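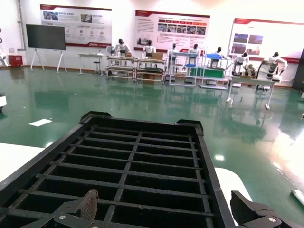

Black divided crate, open grid.

Rultari 632 Divided Crate
Supplier: Jendness Storage Supply
Item group: Small parts storage

The Rultari 632 is an open-top crate with fixed dividers for storing and moving small parts, fittings and bagged hardware. It is molded in one piece from black polypropylene. The dividers do not come out. Buyers who need movable dividers should order from the Flatberg range, which uses slotted walls and separate inserts.

Specifications
Material: polypropylene, black
Maximum load: 11 kg, spread evenly
Wall thickness: 2 mm
Divider thickness: 2 mm
Rim: raised on all sides
Service temperature: room temperature storage only
Lid: sold separately
Label holder: clip-on, sold separately

Use and loading
Place heavier items in the center cells first, then fill toward the rim. Contents should stay below the rim if a lid is to be fitted. Crates may be stacked when lidded. Do not stack open crates – the corners alone are not rated to carry weight.

The 632 is not suited to loose powders, liquids or food. Oily parts should be bagged before storage. A bag that stands taller than its cell should be laid across the top or kept in a carton.

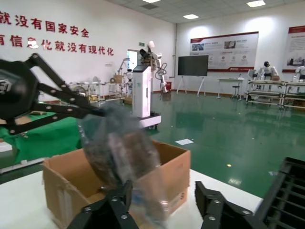 Clear bag and open corrugated carton.

Cleaning
Wash by hand with warm water and mild soap. Rinse and drain upside down. Solvent cleaners will dull the surface and may soften the dividers over time.

Shipping
Single crates ship in a plain carton. Lids and label holders are packed separately and may arrive on a different day. Check the part numbers against the packing slip before signing.

Changes to this page
The load rating was revised in May following retests by Taha Nasr at the Belhaj warehouse. The earlier rating applied to the previous mold and should not be used for current stock. Older crates can be told apart by their smooth base.

Bulk orders and lid availability: Rosalie Eberhard, Jendness sales desk.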